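14th December — sample room, shrinkage and dye log

Gonside coat again. Picked up where I left off, meaning the left sleeve is still a quarter inch longer than the right and the pattern insists they are the same piece. I have now measured the pattern, the toile and my own tape against the steel rule. The tape is stretched. It has probably been stretched since September, which explains a few things about the skirt we don't talk about.

New tape in the drawer. Please cut up the old one so it can't come back.

**Wool, lot 471 (Nakpan)**

The mill card says "midnight." Next to the September lot it reads as a wet slate roof. Fine on its own, not fine as the back panel of a coat whose front is already cut. Options:

- recut both fronts from 471 and eat the loss
- call it color blocking and write a paragraph about it
- dye the old fronts down to match

I tried the third on scraps. 12 minutes in the bath gave me nothing much, 20 gave me a green cast under the window and a perfectly good match under the strip lights. If the show were held in our corridor we'd be done. Will try again with less yellow in the mix — the black we use is mostly yellow and optimism.

**Lining**

Standavov viscose finally turned up. Lovely drape, frays if you look at it sideways. French seams everywhere or we'll be sweeping up the lining by the second fitting. Cut single layer, paper underneath, pins inside the seam allowance only. I marked one set of pieces in the blue chalk before remembering that the blue chalk does not leave this fabric. Those are now pocket bags.

Wash test: cut two squares, basted the edges, measured on grain and cross grain. Cool cycle, no spin, flat dry. Readings to go in once they have rested overnight. I'd allow up to 3 percent on the length and leave the hem unpressed until we know. The supplier's sheet says it doesn't shrink, in the same font they used last time.

**Fleder buttons**

Quote came back at 1,613 for the full run, horn, four-hole, with the rim we asked for. That is coat money, not button money. Asked for a price on the plain rim. Also asked whether the sample they sent was meant to have a chip in it or whether that's the rim.

In the meantime the toile is closed with safety pins and looks better for it, which I'm not going to mention to anyone upstairs.
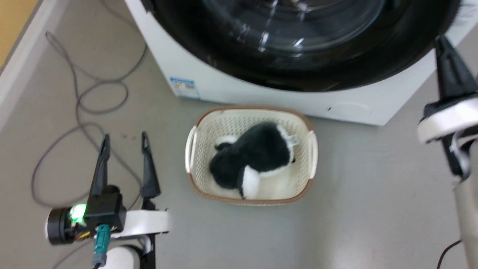 *Washer and laundry basket, from above.*

**Leftovers**

Sleeve: found it. I had eased the left one in with the notches off by one. Unpicked, reset, they match. Apologies to the pattern.

Collar stand still rolls outward at center back. Try cutting the undercollar on the bias with a lighter canvas before touching the shape again.

Need: silk thread (the dark gray), size 70 needles, muslin, a chalk that comes out.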